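Section 8: Kitchen Sink Chores (Rinsing and Racking)

Before you start, a friendly word about expectations. People often ask us whether the Preler can do the washing up yet, and our answer is "partly, with you nearby." It copes nicely with a rack and a few firm vegetables. Thin glasses and greasy pans are still your job, I'm afraid, and so are knives.

1. Clear the bench beside the sink and wipe up any puddles on the floor.
2. Set an over-sink rack across one basin, so that both ends sit flat on a rim or divider.
3. Put the produce in the other basin. Leave the tap off for now.
4. Stand the robot facing the sink, close enough that its hands reach past the near rim.
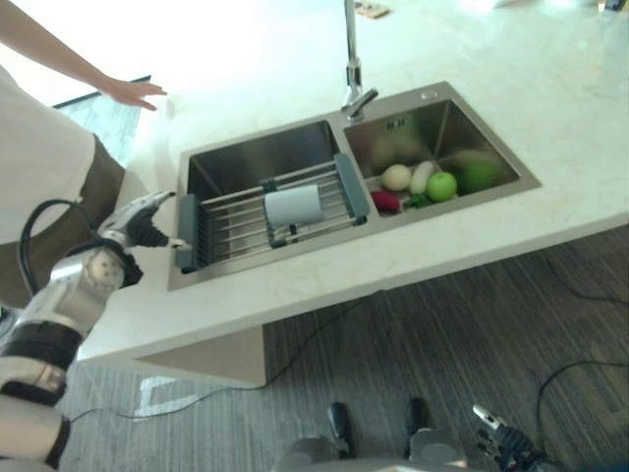

5. Say or select "Sink, begin" and let it look things over. This can take around 19 seconds, which feels like forever the first time (go on, put the kettle on).
6. When the light turns green, ask for one item by name. Plain names work best: "apple" rather than "the nice one at the front".

Note: Shiny basins can still fool it. If it reaches for a reflection, say "Stop", shift the item a little and begin again. Sharon Kombo in our support team does this at home most evenings and finds a tea towel under the produce helps no end.

CAUTION: Keep your own hands out of the basins while either arm is moving. One person at the sink with the robot is plenty, and little ones should watch from the far side of the room.

7. To finish, say "Sink, done" and wait for both arms to lower before you reach in.

Revised 16 April 2020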